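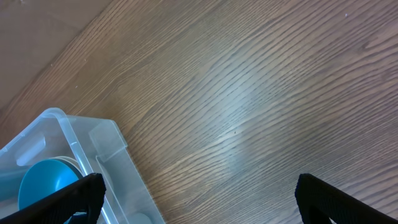
Why did the August milestone slip?

The left finger on our gripper kept losing its grip partway through a lift, and we stopped all unattended runs until we understood why.

So that's the short version, and the rest of this report is the longer one. As you know from the spring update, the tidy-up work is where most of the Dodwood money goes: dishes out of a clear plastic bin, over to the other side, back again, over and over, with the wrist camera recording every try. We had planned on a steady month of it. We got a good first stretch and then a pretty rotten second one.

The first sign was a drop. Rizal Sopacua was at the desk and heard a bowl hit the floor (plastic, thankfully, and it only bounced). Drops happen, and our log is full of them, so he marked it and kept going. Then there was another one that same afternoon, and then a plate, and by the time he called me over the arm was letting go of things it had been picking up happily all week. What bothered both of us was that the software thought everything was fine! As far as the Reltlow controller was concerned the fingers were closed, the force was good, and the dish was on its way. It carried on and "placed" a bowl that was already lying on the floor.

Out of 847 attempts before we pulled the plug, 40 ended in a drop the system didn't notice. I want to be straight about that number because it's the one I'd ask about if I were reading this. A drop we catch costs us a few seconds. A drop we don't catch goes into the training data labeled as a success, and then we're teaching the robot that letting go of the dishes is a fine way to move them.

I spent far too long blaming the lighting. We get a big shiny patch on the wood floor when the sun comes around, and I was sure the camera was getting confused by it, so I taped paper over the window and felt very clever for one evening. The drops kept coming in the dark room too. (The paper is still up. I've gotten used to it.)

Rizal found the real trouble by doing what I should have done on day one, which was to take the finger off and look at it. The screw holding the left pad carrier had backed out a little, enough that the whole finger could lean outward when it was loaded. With nothing in the grip it sat perfectly straight, so our morning check passed every time. Put a heavy dish in there and it leaned, the rim slid, and off it went. The force reading comes from the motor, so it stayed nice and high the whole way through.

Now the part I'm less comfortable with. One of those leaning grips jammed a finger against the wall of the bin, and the arm kept pushing. It should have stopped on its own, and it took Rizal hitting the red button to end it. He was standing well back, no one was hurt, and the bin survived. But the collision limit had been raised during setup back in the spring, by me, to get rid of false stops, and I never put it back down. That's on me and I've written it up separately for Yusof, who handles safety for the building.

What we've changed so far: the screw has thread locker on it, and so does its twin on the right. The collision limit is back at the factory setting, and changing it now takes two of us. The morning check uses a weighted cup instead of an empty grip. We also added a quick look from the wrist camera after every lift, and if the dish isn't between the fingers the run stops and beeps at us. It's an annoying beep. I picked it on purpose.

On the data side, we've rewatched everything from the bad stretch and fixed the labels. We threw out 39 recordings completely where neither of us could tell what had happened. It was dull work and it ate around two weeks, and that's most of the slip you're seeing on the chart.

Since restarting we've done 256 attempts with someone in the room for all of them. We've had drops, and the new check caught each one we saw. I'd like a longer run before I say it's fixed, and we aren't going back to unattended evenings until Yusof signs off.

Money is okay. The spare finger set came out of the parts line, and I'm not asking for more. What I would like is to move the Mendusance demo back by a month, so we can train on the cleaned-up data first. Could you let me know if that works on your end? They've been relaxed about dates so far, but I'd sooner tell them early.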